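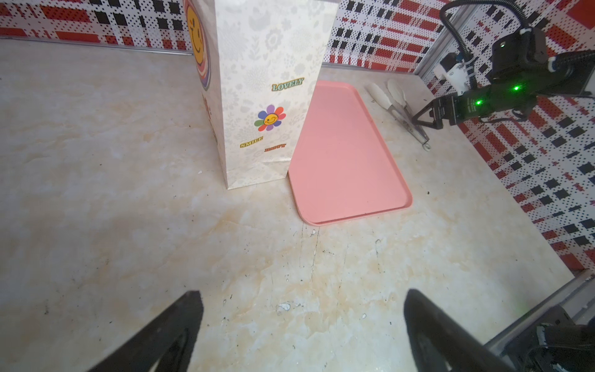
The Equipment Planning Group of the Trakidcombe Workshop met on 11 April 2023 to review requests for the two-arm benches and to settle the purchase list for the coming budget period. Tsion Tsegaye presided and Ebise Gidey recorded. The minutes of the previous meeting were approved without change. Under matters arising, the group returned to the question of test goods. Upright, light items such as the white floral paper gift bag, and small utensils such as the tongs with white silicone tips, will be charged to the consumables line and will no longer require a separate request form. Trays will remain on the equipment line, as before.

Filed under: Minutes / Equipment and Facilities

1. Budget position

Ms. Tsegaye reported that $3,113 remains in the bench equipment line. The amount must be committed before the line closes in December. She noted that the figure does not include the credit owed by Gullmont for returned brackets, which has been requested in writing twice and has not yet been posted.

2. Gripper finger pads

Ms. Gidey presented a quotation from Warraich for replacement finger pads at $33 per pair. The current supplier's price is higher, but its pads fit without a spacer. Discussion followed on whether the spacer would affect closing force on thin items. The group agreed to order two pairs from Warraich for trial on one bench only — the second bench to stay on the present pads until results are available.

Moved and carried: purchase of two pairs, to be charged to bench equipment.

3. Work surface

The group considered whether to replace the bench work surfaces this year. Ms. Gidey stated that marks on the surface have been raised in two operator reports, neither of which described any effect on the work. Ms. Tsegaye preferred to hold the funds. A price for one replacement surface will be obtained from Olov, with delivery terms, and the matter brought back.

4. Soft goods

Requests for the next work period ask for more soft and folded items: printed bags, wrappers, disposable masks and similar. These are inexpensive, but they wear out quickly and the stock sheet has not kept up with them.

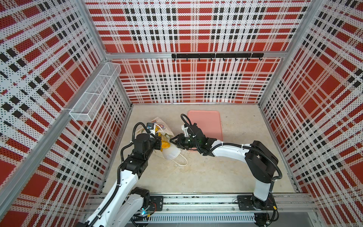
The group agreed that soft goods should be ordered in one lot each quarter, with a ceiling of $107 per lot. Ms. Gidey will revise the stock sheet so that bags and masks appear on separate lines. Any item ordered outside the quarterly lot will need approval from the chair.

5. Cables and spare parts

A request for spare cable conduit was received after the agenda was issued. The group declined to vote without a written quotation. Ms. Tsegaye asked that future requests state the length needed and the arm for which the part is intended.

6. Actions

Ms. Gidey — place the Warraich order; revise the stock sheet; obtain the Olov price.
Ms. Tsegaye — write again to Gullmont about the credit; confirm the closing date of the budget line with Finance.

The conduit request is carried forward to the next agenda.

Search minutes and papers Enter keyword Go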